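# Making Pleats Stay Put: Project Report, Textiles II

My project started with a skirt I ruined. I put a pleated thrift store skirt through a hot wash, and it came out looking like a pillowcase. I wanted to know why some folds hang on for years and others are gone by lunch, so that became my question for the term.

Shih-chieh Shih was my partner for the testing half (I did most of the ironing, he did most of the measuring — a fair trade, I think). We cut strips from three fabrics: plain cotton, a wool blend, and a polyester from Vemine that we bought off the remnant table. Every strip got knife pleats, pressed with steam under a damp cloth. We left them clipped overnight and then put them through 7 washes, cold, and hung them up to dry.

The cotton was a disaster. After the first wash I could barely find the fold lines, and by the end we were just pressing it to cheer ourselves up. The wool blend did better as long as we didn't rush the drying. The polyester was the clear winner, which our teacher, Mr. Danko, had predicted back in February, and he was pretty smug about it! Heat softens the fibers a little and they set in the new shape as they cool, so the fold is sort of baked in.

We also tried spraying the cotton with watered-down white vinegar before pressing, a trick from my grandmother. It looked crisper on the board, but we ran out of strips before we could wash it enough times to say anything useful. If I did the project over, I'd cut twice as many.

The part I'd most like to keep going with is sunburst pleating, where each fold starts narrow and gets wider toward the hem. Mine came out crooked because I drew the paper pattern by hand, and Mr. Danko told me to look at how the spacing works on things that aren't clothes. There's a big beige pleated panel under a pale countertop that I keep going back to, with long folds that spread just a little on the way down and a soft gray shadow between each one. I want my next skirt to open about that gently, with a thin dark gray band at the waist like the strip along the panel's top edge.

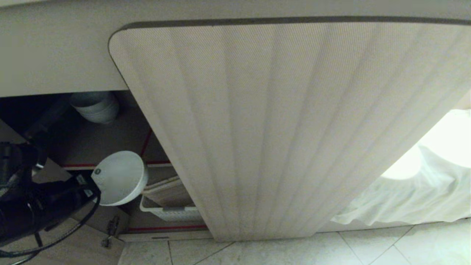
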